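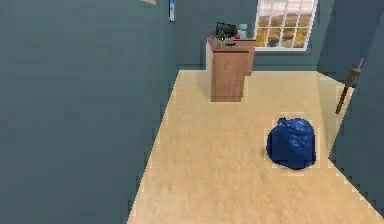
Masanja Running Log

A data set of train movements on the preserved line between Masanja and Putov

What is in this repository

The repository contains the running log of the Masanja line in a form that a computer can read. The log was kept on paper by the signal staff. Each row describes one train between two stopping places: which locomotive pulled it, how many carriages were behind it, when it should leave, when it left and when it arrived. The log covers over 16 seasons. The line is open from spring to the end of fall, with a short period of extra trains in December.

The data is useful if you want to study how punctual a steam line is, how often each locomotive was used, or how a small railway handles a busy gala weekend on a single track. It is also used by model railroad people who want to make a realistic timetable for their layout.

Files

movements.csv is the main table. It has 12 columns, explained in the next section.
locomotives.csv has one row for each of the nine locomotives that appear in the log. Diesel shunters are included only if they pulled a public train.
stations.csv lists the nine stopping places with their short codes, and says if the place has a passing loop and a water supply.
remarks.csv keeps the handwritten remarks from the margin of the paper sheets. They are joined to the movements by the column row_id.
scripts/ contains the cleaning scripts and the small check program.
CHANGES.txt says what was corrected in each release.

Columns of movements.csv

row_id: a number that never changes between releases. If a row is deleted, its number is not used again.
season: the season as a letter code. The list of codes is at the end of stations.csv, which is not a logical place for it, but several people already have scripts that look there.
run_day: the day counted from the first public train of the season.
train_no: the number from the printed timetable. Extra trains have the letter X before the number.
loco_id: points to locomotives.csv. For a double-headed train this is the front locomotive.
loco2_id: the second locomotive, or the locomotive pushing at the rear. Usually empty.
coaches: the number of passenger carriages. Vans and the water wagon are not counted.
from_code and to_code: codes from stations.csv.
dep_planned: planned departure, local time, 24-hour clock.
dep_actual: departure as written by the signal staff.
arr_actual: arrival as written by the signal staff.

There is no column for planned arrival. The printed timetable of the line gave arrival times only for the two end stations, and we did not want to calculate the others and present them as if they came from the source.

How the data was collected

The signal boxes at Masanja, Putov and Prirnaseo each had their own train register. After each running day the sheets went to the office in Masanja, and there a clerk made one combined sheet. The combined sheets are our source. Victor Ogola and Wekesa Chege scanned them during the winter closures, and the times were typed in by hand. We tried automatic text recognition on the first box of sheets, but the handwriting changes too much from one person to the other, and the pencil is weak in many places.

Every sheet was typed by two persons independently. The check program compares both versions and prints the differences. For each difference Mahtab Ranjbar looked at the scan and decided. When she could not read the time, the cell is empty and the word "illegible" stands in remarks.csv.

The locomotive table was prepared by Jailson Rocha from the boiler records of the workshop. The wheel arrangement is given in Whyte notation. The weight is in working order, with full tender or full tanks, and for the two locomotives where only the empty weight was known, the column is left empty.

Known problems

The clocks in the signal boxes were not synchronized very well. Prirnaseo is often a little ahead of Masanja, and therefore a train can seem to travel faster downhill than the line speed allows. We did not correct this. If you compute running times, please use pairs of trains in both directions, so the clock error is mostly removed.

Times were rounded to the full minute, and some signal staff liked to round to the nearest five. You can see it clearly in a histogram of dep_actual for the older seasons.

On gala days the register was sometimes filled in after the last train, from memory or from the guard's notebook. These rows are marked with "late entry" in the remarks when the clerk wrote it down. We suppose that there are more of them.

The number of carriages is the number in the morning. If a carriage was taken off during the day, for example with a hot axle box, the log does not always show it.

One locomotive was renumbered after its overhaul. We use the newer number in all seasons. The older number is in the column former_no of locomotives.csv.

During the repair of the viaduct the trains turned back at Prirnaseo, and the section to Putov has no rows. It is not missing data.

What is not in the data

There are no names of drivers, firemen, guards or signal staff. The paper sheets contain them, and we removed them already at the typing stage. Passenger numbers and ticket income are also not included. We do not have them, and the office does not wish to publish them.

Freight demonstrations for photographers are left out when they did not carry passengers. Movements inside the yard were never recorded in the log.

How to use it

The tables are comma separated, with UTF-8 encoding and a header line. All programs that can open a CSV file should work. Be careful with spreadsheet programs: some of them change the train numbers with a leading zero, and after you save, the zero is lost.

To run the checks, go to the scripts folder and start check_log.py. It needs only the standard Python library. It will tell you if a train arrives before it departs, if a locomotive is in two places at the same time, or if two trains meet at a place without a loop. The remaining warnings were all compared with the scans, and they are listed in known_warnings.txt.

License and citation

The tables may be used and changed freely, also for commercial purposes, if you name the source as "Masanja Running Log". The scripts have the same conditions. The scans are not part of the repository. They are stored by Amard, the company that runs the line, and you need its permission if you want to publish a page from them.

Corrections

If you find an error, please open an issue and give the row_id. A photo of the train with a visible station clock is a very good proof, and we have corrected several rows in this way. Old printed timetables are also welcome, in particular the winter leaflets, because our set has gaps. Erick Makori looks after the issues and usually answers in the evening. New releases are made in January, when the line is closed and the sheets of the last season have arrived from the office.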